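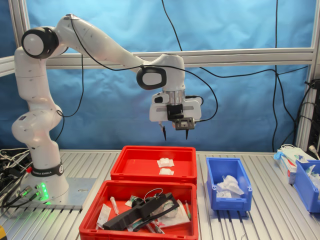 A picking job is made up of a small number of hand movements and a large number of small decisions, and the two are seldom written down together. Job cards list the movements: reach, grasp, lift, place, release. The decisions are left to the worker, who settles them in less time than it takes to name them. When an arm is put to the same job, each decision has to be made in advance by someone and stored as a setting, a rule or a limit. Consider the two red bins under the open gripper. The rear one holds only two small white packets, and either could be approached from above with clear space on most sides. The front one holds a large black angular part lying across a test tube's neighbour space, a loop of thin wire standing up near the middle, a clear disc, a slim tube with a green cap and a sealed pouch partly covered by the black part. A worker would probably shift the black part first. That choice is a piece of work, and a job card that says "pick from bin" does not contain it.

Contents Previous Next Glossary Index

Chapter 3
Dividing the Task: People and Arms at the Picking Bench

20 Oct 2018
By Leokadia Nowicki and Rocío Sánchez

3.1 Scope of the chapter

Chapter 2 dealt with fixed automation, where the part arrives in a known place and the machine repeats a single path. The present chapter deals with mixed picking, where items differ in shape, weight and surface and where their position is not known beforehand. The change matters to the study of work for one main reason. Fixed automation usually removes a whole task from a person. Mixed picking usually removes part of a task and leaves the rest, in a new order and with a new rhythm, to somebody who was trained for the whole.

The chapter follows one site through most of its sections. Kanis packs small orders of laboratory and workshop goods in a single-storey building at Flustberg. Before the change it ran manual benches on two shifts. The site was selected for its plain layout and for the quality of its records, which were kept by the shift leads in the same form before and after the arms came in. Readers who want a large warehouse with conveyors should turn to the second case in Chapter 5.

Vision methods, grip force and path planning are treated only as far as they affect the person at the bench. The technical side is covered in Appendix B.

3.2 Terms

Some words in this field are used loosely in trade papers. They are used here as follows.

Station. The bench, its bins, its lighting and all persons and machines that work at it during a shift.

Pick. The removal of one item from a source bin and its release in a target bin or carton. A pick that drops the item outside the target is a failed pick, even where the item is later recovered.

Exception. Any state in which the arm stops and waits for a person. An exception may be called by the arm, by a supervisor's rule or by the person.

Clearing. The work a person does to end an exception. Clearing includes walking to the station, reading the screen, handling the goods and restarting the cycle.

Tending. All other work done at an automated station by a person, such as filling source bins, removing full cartons and wiping down surfaces.

Clearing and tending are often entered in time sheets under one heading. At Kanis they were entered under one heading until July, and the earlier figures cannot be split. This limits some of the comparisons in 3.6.

3.3 The manual bench

A manual bench at Kanis was worked by one picker. Source bins stood to the left, cartons to the right and packing material on a shelf at elbow height. The picker read an order from a printed slip, picked the items, checked them against the slip and closed the carton.

Observation of this bench showed four kinds of decision being made in the course of ordinary work. The first was the order of picking: heavy goods first, soft goods last. The second was the freeing of items, meaning the movement of one thing to reach another. The third was inspection. Pickers turned a pouch over, felt a seal or held a tube to the light, and laid doubtful items aside in a tray of their own. The fourth was the reading of the slip itself, as some slips carried errors which an experienced picker could recognise by the combination of goods ordered.

Only the first and third appeared in the training manual. The second was taken for granted. The fourth was not permitted under the written rules, which required every slip to be filled as printed, but it was widely practised and the shift leads relied on it.

3.4 The automated station

The stations that took the place of the manual benches were designed by Hodel, and the bins and order software were supplied by Kaczmarczyk. Each had one arm, a source position and a target position. Orders reached the station as data, and no slip was printed.

The arm carried out picking and release. Goods were sorted beforehand into three classes: those the arm might take without limit, those it might take when lying alone, and those it was not to attempt. Loose cable, open bags and anything clear and flat were placed in the last class. The class list held 2,543 item codes at the start of the study. It was kept up to date by the pickers, who were given the title of station operator and a half-day each month to revise it.

Each operator tended and cleared 3 stations. The number was set by Hodel on the basis of trials in which all source bins were filled by the firm's own engineers. In these trials the goods were spread in a single layer. In daily work they were tipped in from cartons, and items came to rest on top of one another. The gap between the two conditions accounts for much of what follows.

3.5 What moved, and to whom

It is useful to take the four decisions of 3.3 in turn and ask where each one went.

The order of picking went into the software. Operators could see it on the screen but could not alter it. In the early weeks several asked for soft goods to be held back, and the rule was changed at the next update.

The freeing of items was divided. The arm could lift a covering item and set it aside if the item was in the first class. In all other cases it called an exception. Freeing thus became the largest single cause of clearing, and a movement which had cost a picker very little now required an operator to walk over, stop the cycle, reach in and start it again.

Inspection went nowhere at first. The arm did not turn pouches over and was not asked to. Faulty seals were found by customers, and the returns desk recorded the change before the station records did. A separate check at carton closing was added later, staffed by one person per shift. This post had no counterpart in the old layout, and it was graded below the picker's post although it contained the part of the old job that took longest to learn.

The reading of the slip was lost altogether. As the practice had never been allowed, it had no place in the plans, and its loss could not be raised in meetings without admitting to it. Sánchez interviewed the shift leads on this point and their accounts are given in full at the end of the chapter.

3.6 Load, pace and attention

Walking rose. A picker at a manual bench had stood in one place for most of a shift, and complaints of stiff shoulders and sore feet were common. Operators reported fewer shoulder complaints after the change. Complaints about feet did not fall.

The pace of work became uneven. A manual picker set a speed and held it. An operator might wait through a long run of clean picks and then be called to every station within the same minute. Waiting was not rest in any useful sense, as the operator was expected to watch the lamps and could not sit. Seats were approved in the second half of the study.

Nearly 1,000 exceptions were coded by cause from the station logs. The coding scheme, its tests for agreement and the full table are set out in Section 3.9. Two points should be noted before the table is read. Exceptions ended by an operator before the arm had called them were not logged at all, and experienced operators ended a good many in this way. The logs therefore understate the work of the most skilled staff, and any bonus built on them will do the same.

3.7 Task listing as a method

The sections that follow set out a method for listing a job before any part of it is handed to a machine. It is carried out at the bench, with the person who does the work, and it takes a full shift for each station type. Movements are entered in the left column and decisions in the right. An entry in the left column with nothing beside it is treated as unfinished and is taken back to the worker.

The form in use at Kanis is reproduced as Form 3.1. Readers should have a blank copy to hand before going on to Section 3.8, which applies it to one complete order, from the filling of the source bin to the closing of the carton.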